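Chapter 8
Player Registration and the Loan System

8.1 Introduction

A professional footballer may play only for the club that holds his registration. The registration is an entry in a database kept by the governing body of the league, and it is separate from the contract of employment. The contract sets out wages, bonuses and length of service. The registration decides which team sheet the player's name can appear on. Most of the disputes covered in this chapter arise when the two fall out of step.

A permanent transfer moves both. The selling club cancels its contract, the buying club issues a new one, and the registration passes across once the paperwork has been accepted. A loan moves the registration for a fixed period and leaves the original contract in place. The parent club remains the employer, or one of two employers, depending on the national rules. Section 8.3 compares the two arrangements.

8.2 Terms used in this chapter

Parent club: the club that holds the long-term contract.
Host club: the club that takes the player on loan.
Loan fee: a sum paid by the host club for use of the player, apart from wages.
Wage share: the part of the weekly wage met by the host club, stated as a percentage.
Recall clause: a term allowing the parent club to end the loan early, usually within a stated window.
Option: a right, held by the host club, to buy at an agreed price.
Obligation: a duty to buy, either outright or once a condition is met.

The option and the obligation are often confused in press reports. They are treated differently in club accounts, and the difference is taken up in Chapter 9.

Consider the case of Eltley, a second-tier club that borrowed the midfielder Junaid Bangash in September. The wage share was 65 percent. The agreement included an obligation to buy if Bangash played 1,266 league minutes. Cup matches did not count toward the total, and neither did stoppage time, a point left out of the first draft and added at the request of Eltley's club secretary, Consuelo Escobedo. 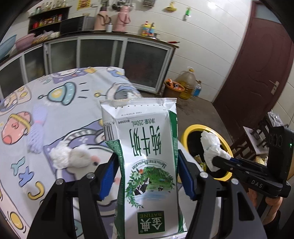 The condition in the Eltley agreement is a performance trigger. Triggers of this type give the host club some control over the outcome, as the manager selects the team. Parent clubs respond by asking for a lower threshold, a higher loan fee, or a penalty payment if the player is fit and left out. Warraich and Naqvi discuss the drafting of such penalties at length; see the reading list.

Wage share is settled separately from the trigger. A host club paying 85 percent of wages will generally expect a lower loan fee than one paying half. The calculation is worked through in Section 8.4, using the figures given for Eltley and for its league rival Kedon.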